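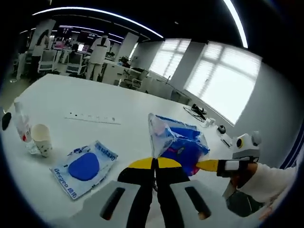

Clear bag with the blue package inside, on the white table.

Tatel clear bags, pack of 60: review

Tatel sells these bags for sorting small goods and leads. We ordered from Tranditz and have used them at our Gullville office since August. The film is transparent enough to identify contents without opening. It creases readily, and the creases stay. A filled bag will stand upright if the item inside is stiff. An empty one will not.

Labels peel off cleanly within a day or so, less cleanly after a month. The seams have held on everything except plug adaptors, where four split at the lower corner.

A long cable should be coiled before bagging. Left loose, it pushes the opening apart.
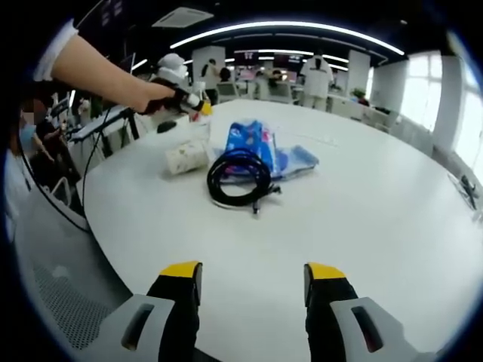 Verdict

Adequate for light items and short storage. For heavier leads the Dudás bag has a thicker film, but it is cloudier and costs more. We will reorder the Tatel.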